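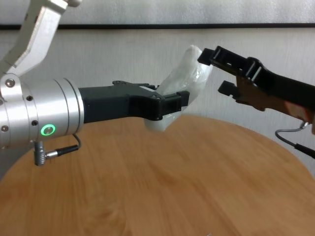
Gotero help desk
Ticket: gripper lets go of soft things during handover
Opened by: Cempaka Lumenta, Javbridge student robotics club
Opened: Apr 30, 2019
Status: closed

Hello! Me again, sorry. Last time I was asking about licences and this one is a proper fault (I think). Our project this term is handing things from one gripper to another over a table, and we picked a plastic bag as the hard one, because Lefteris said boxes were boring and he was right. Boxes work beautifully. The bag doesn't.

The arm goes down and picks the bag up fine. Fingers shut, bag's held, everyone cheers. Then when the second gripper comes in to take the other end, the arm's own gripper pops open before we've told it to and the bag drops on the table. It does it on most runs but not all of them, which is driving me up the wall. I did a batch of 13 last night and only three got all the way through.

What we're running: Gotero on the club laptop, one parallel gripper on the arm, a second one steered by hand for the handover, cameras going through the Hosport box. The log says "grip lost, releasing" each time. Only the grip isn't lost! The bag is still in there, I'm looking right at it!

Things I've tried so far:

1. Turned it off and on again. Yes, properly, at the wall.

2. Wiped the fingertip pads with a dry cloth. No change, though they did need it.

3. Swapped the bag for a rolled-up sock. Ran perfectly five times in a row, so it isn't the arm moving badly.

4. Put the closing force up to 70 per cent. A bit better, maybe? Then it dropped it twice running so I stopped believing that.

5. Sat and watched the wrist view for a whole session in case the bag was sliding out slowly and I was missing it. It isn't.
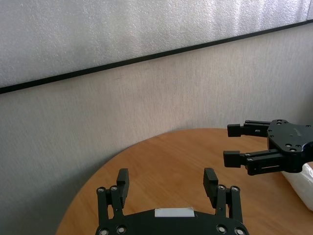

Wrist view, with both grippers open over the table.

Could somebody tell me what "grip lost" is looking at? I can't find it in the manual and neither can Brynhildur, who has read a lot more of it than I have.

Cempaka

Reply from Rekha Rana, Gotero support

Hi Cempaka, nice to hear from you again. "Grip lost" looks at how far apart the fingers are. If they close further than the minimum width in your profile, the software decides there's nothing between them and opens up. A thin bag squashes almost flat, so you could well be sitting right on the line. The sock is thick enough to stay clear of it.

Could you tell me what minimum width is set in your profile? It's under Tools, Gripper, Limits. And please put the force back where it was for now. More force squashes the bag flatter.

Reply from Cempaka Lumenta

Oh no. So by turning it up I was making it worse. Right, force is back down.

Minimum width says 3 mm. None of us remember setting it, but Sulastri thinks it came with the profile we copied over in February from the box-stacking demo, which would make sense as there's never been a box in there thinner than a biscuit tin.

Can I just put it to zero?

Reply from Rekha Rana, Gotero support

You can, but then it'll never notice a real miss, and it'll happily carry nothing across the table and try to hand it over. I'd make a new profile for the bag and do this:

1. Save a copy of the box profile and give it a new name, so the boxes keep working.

2. With the bag out of the way, open the gripper all the way and press Set Open. Check the fingers are clear in the wrist view before you press it.

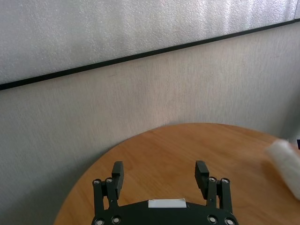 3. Close it on nothing and press Set Closed. Make a note of the width it shows. It may not be exactly zero, as pads wear.

4. Close it on the bag, bunched up the way you'd normally pick it. Note that width too.

5. Put the minimum halfway between those two numbers.

6. Change "on grip lost" from Release to Hold and Warn. Then a wrong guess gets you a message and the bag stays where it is.

Step 6 is the one I'd do even if you skip the rest.

Reply from Cempaka Lumenta

Did all of it after lectures today. Closed on nothing it reads 0.4, and on the bag it was anywhere from 1.5 to nearly 4 depending on how I'd scrunched it, so no wonder it only went wrong some of the time. I used the smallest one for the sum and rounded it to 1, and set it to Hold and Warn.

Then we ran it again and again until Lefteris had to go for his bus. No drops from the arm side at all! We got 2 warnings and both times I'd picked it up by one measly corner, so fair enough really.

We did drop it a few times at the other end, but that's whoever is steering the second gripper (me) closing too early, and I don't think you can fix that from there.

One small thing while I've got you. The new profile doesn't show up on the start screen until I restart Gotero. Is that normal?

Reply from Rekha Rana, Gotero support

Glad it's holding. Yes, the start screen only reads the list when it opens. Going to File, Reload Profiles does the same job without the restart. I'll close this one, but reply here if the warnings start creeping up and it'll open again.

Reply from Cempaka Lumenta

Found it, thank you! Lefteris wants to try a crisp packet next, so I may be back.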